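Iria Nesting Bowls and Stolon Table Mat: Product Review
Household Goods Desk, Kullcombe Consumer Library
Published 12/04/2020 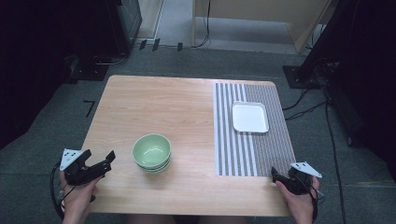

The Library bought the tableware reviewed on this page at full retail price and used it daily in its staff dining room for 8 weeks. Items are not accepted from makers, and those we buy are kept on the lending shelf once a review has been published.

The bowls are sold by Iria as a set of three in a single size. Ours are pale green with a glossy glaze. Iria offers two other finishes, a matte white and a dark blue, which were not purchased. The set is intended for cereal, soup and rice, and it is priced slightly above the plain white bowls carried by most department stores.

Capacity and weight
Filled to the rim, each bowl holds 842 milliliters. In practice a comfortable serving of soup is closer to two-thirds of that amount, and readers who want a bowl mainly for dessert will find these too large. The weight is moderate. An adult can carry a full bowl in one hand, although the foot becomes quite warm when the contents are hot and two hands are advisable.

Stacking
The three bowls nest closely, with only a narrow band of each lower rim showing beneath the one above. This is the strongest feature of the set. Our dining room cupboard has a low middle shelf, and the full stack fits there with room to spare. The bowls separate easily when dry. When put away damp they tend to cling, and on two occasions the lower pair had to be eased apart over a folded towel. The unglazed foot ring is smooth and had left no marks on the glaze by the end of the trial.

Glaze and cleaning
Under a strong ceiling light the glossy surface shows a sharp highlight and, less welcome, every water spot. Drying by hand solves this. The bowls went through some 140 dishwasher cycles during the trial, counted across all three pieces, with no loss of color. One bowl developed a small chip on the underside after a knock against the faucet. Metal spoons left faint gray lines inside all three, and these came off with baking soda and a soft cloth.

The table mat
Stolon supplies its woven mat singly. It is rectangular and has vertical stripes, with bold bands of white and dark gray on one part and a finer, denser gray weave on the other. Opinion among staff was divided on the pattern. Those who liked it thought it gave a plain wood table some interest; others found that a plate placed across the change in pattern looked off center even when it was not.

As a working item the mat is satisfactory. It lay flat on its second day out of the package and did not slide under normal use. Crumbs collect in the coarser stripes and need to be shaken out. Tomato sauce wiped away cleanly within an hour but left a pink trace on a white band when it was left overnight. The maker's leaflet advises against machine washing, and we followed that advice.

Use with other tableware
The mat was tried with the small white square plate from Cairns that we reviewed in October. The plate's raised rim and rounded corners suit the straight lines of the weave, and there is enough width beside it for a knife and fork. One of the Iria bowls also sits well on the mat, though a bowl and a plate side by side are crowded. Households that serve soup and bread together should expect to keep one of the two on the bare table.

Availability
Iria sells replacement bowls individually, at a higher unit price than the set. Stolon does not state whether its pattern will be continued, and buyers who want a matching group should order all of their mats at one time.

Assessment
Iria nesting bowls: Recommended. The stacking is excellent and the glaze is durable - the chip noted earlier was the only lasting damage.
Stolon table mat: Recommended with reservations. Buyers with young children may prefer a darker mat or one that can be machine washed.

Both items may be borrowed from the lending shelf for a period of 2 weeks. Requests should be made at the front desk, and borrowed tableware must be returned clean and dry.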